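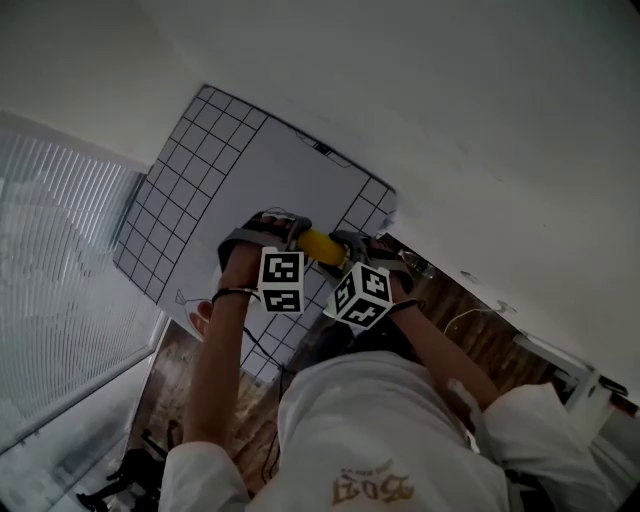
Grastonano Film Review Set

Version 2

Grastonano is a set of 200 English-language film reviews with ratings and span labels. It was built for work on review summarizing and on telling plot retelling apart from opinion.

Contents

reviews.jsonl: one review per line, UTF-8
spans.csv: start and end offsets for each labeled span
films.csv: title, release year, country, running time
splits/: train and test lists by review ID

Fields

review_id: string, stable across versions
film_id: key into films.csv
outlet: Trovent or Jala
rating: integer from 0 to 4; empty where the critic gave none
body: full text, with headings kept and ads removed

Labels

Each span is marked PLOT, OPINION, CAST or CONTEXT. Spans do not overlap. A sentence that mixes plot and opinion is split at the clause. If it can't be split cleanly, it is marked OPINION. Quoted dialogue counts as PLOT.

Sources

Trovent supplied 97 reviews, mostly festival coverage. The rest come from Jala, which runs longer pieces on general releases. Star ratings from Jala allowed half stars and were rounded down.

Known issues

Festival titles sometimes changed before release. films.csv holds the title used in the review.
Offsets count characters, and a line break counts as one.
Many reviews give away endings.

License

Review text is for research use only. Labels and scripts are under the Dervishi Open License, see LICENSE.txt. Send corrections through the issue tracker with the review_id in the subject line.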